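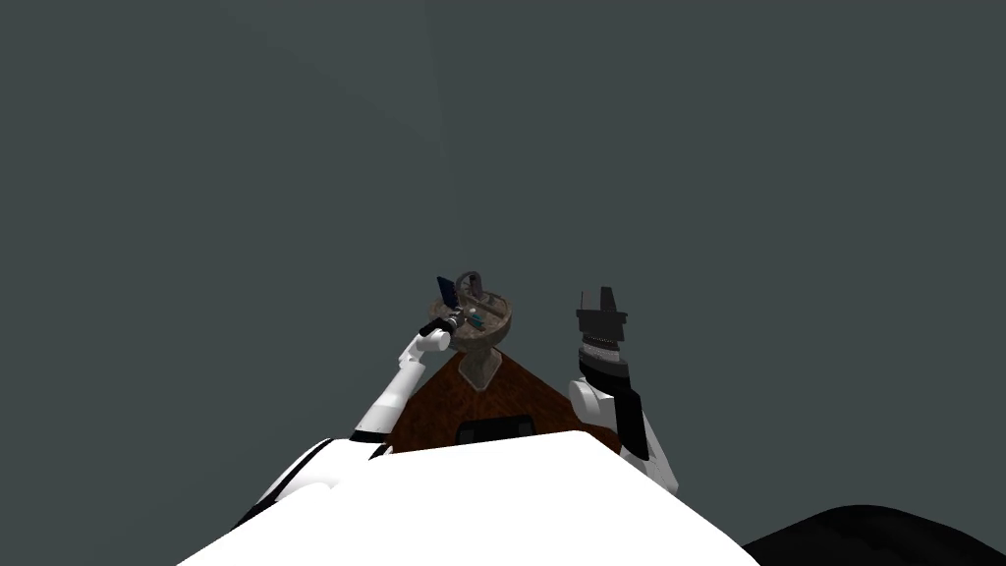 Rimkutė wrote back in the chat that the new fingers were too short, and that she would have kept the Grarketti ones even with the bad cable. Ifor Owen read it two times before he answered.

"Short is good for the basin," he typed. "The old ones hit the rim."

"They hit the rim because your speed was wrong."

It was past midnight in Skastville, and in Kukville, where she was, it was already morning. He had run the simulation 343 times with the new gripper on the left arm. She wanted 500 before she would believe any number from him. The client wanted 800, but the client had not asked for it in writing.

He changed the closing force to 3 and started again. He liked this part of the night. The fan of the computer went up, then it went down, and the white arms came back to the place where they always began.

"Are you watching the wrist?" she asked.

"I am watching the wrist."

"And the right arm?"

"The right arm has nothing to do tonight."

She did not answer for a long time. He thought that she had gone to make her tea — she always made it before a quarrel — and he used the time to save the run.

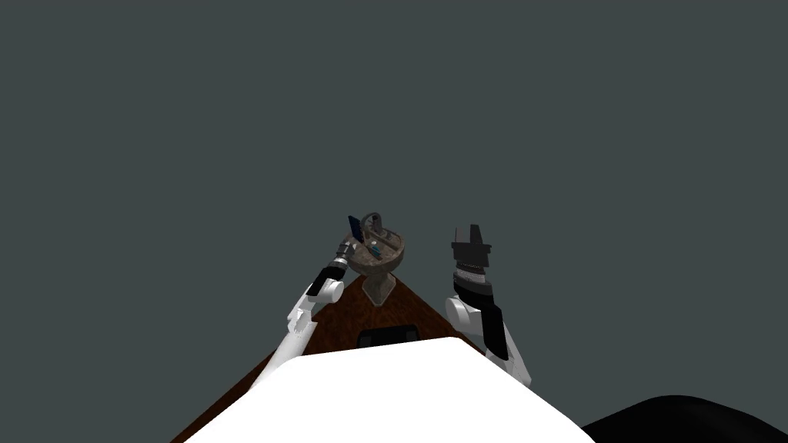 The left gripper beside the basin, the right one held upright.

"Send me the file," she wrote at last. "I will try it with my fingers and we compare at noon."

"Your noon or mine?"

"Mine."

He sent it, and set the alarm.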